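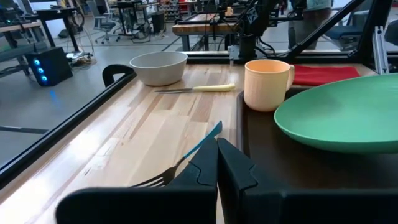

Cell 2 - fork, bowl, knife, and the tray with mug and plate on it.

October, 08:40. Budget round again. Kwesi wants the shopping list by the end of the month and I want it written down somewhere that isn't my head. Putting everything in here first, tidy version goes in the spreadsheet later. Kofi, Imani, please scribble on it.

Fingers first. Both arms still on the black ones. They're ok on handles, less ok on thin stuff lying flat on the wood. Knives are the worst, it takes several goes to get under the blade end and then the handle swings round. Garkov do a softer tip that bolts to the same mount. Quote came back at 159 a pair, no discount under ten pairs. I'd take four pairs, two on and two in the drawer. Svyatoslav thinks we could cast our own. We could, but who has the time.

Second arm for cell 3. This is the big one. Wedow want 3582 for a refurbished arm, controller included, cables NOT included (asked twice). Lead time 22 working days from order. New from Agbenyega is well over double and the lead time is "to be confirmed", I don't like that. My vote is refurb. Gaétan wants to see the service record before he signs anything, fair enough, have emailed them.

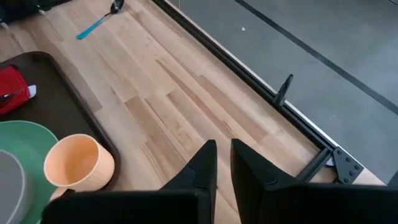 Clalurstead Workshop - Table Handling Group

10:15. Talked to Imani about the tables. She'd keep the butcher-block top for the new cell so the results can be compared with this one. Agreed. It does shine in places when the sun gets round, so a coat of matt oil goes on the list, cheap. Rail and corner brackets: same black extrusion as now, same bolts. Do NOT let anyone order the silver because it's in stock, we'd be mixing fittings for ever.

Floor tape. We'll need another roll to mark out cell 3. Kofi has a drawing somewhere of where the grid should go, need to dig that out before we fix a position for the frame. Also power - that wall has one double socket and it's already full. Electrician is a seperate budget line, Kwesi says, not ours. Get that in writing.

Tableware. Cheap but it keeps getting forgotten. Want a spare set of everything in the same colours, green plate, peach cup, teal and yellow handles, red napkin. If a plate goes and the shop has stopped doing that green we're stuck half way through a run. Buy now, put in a box, label the box. Imani to do.

11:50. Rang Wedow. Service record exists, they're sending it over. Warranty is six months on the refurb, a year if we pay extra, they'll quote for that as well. Asked whether the wrist camera bracket from the old arms fits. The man thought so but wouldn't swear to it. Need to measure ours, bolt spacing and depth, and send him the numbers.

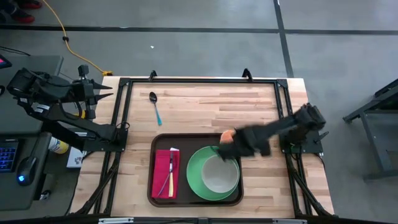
If the bracket doesn't fit it's a new one for each arm plus recalibrating, and that's a day gone. Put a line in for it anyway and cross it out later if we're lucky.

Cables: order long. Last time we went for the exact length and ended up re-routing the lot. Clips as well, and a bag of decent ties.

Things I'm leaving out on purpose: second computer (Svyatoslav reckons the one we have will cope with a third cell, he'll run a load test before I send the list), new chairs (ask again in spring).

Still open
- service record from Wedow, then Gaétan
- bracket measurments - me, this afternoon
- Kofi's floor drawing
- do we pay for Garkov tips out of consumables or equipment?? ask Kwesi
- extended warranty price

16:30. Kwesi says consumables for the tips. Good, can order those straight away. Bracket not measured yet, calipers have gone walkabout. Tomorrow first thing.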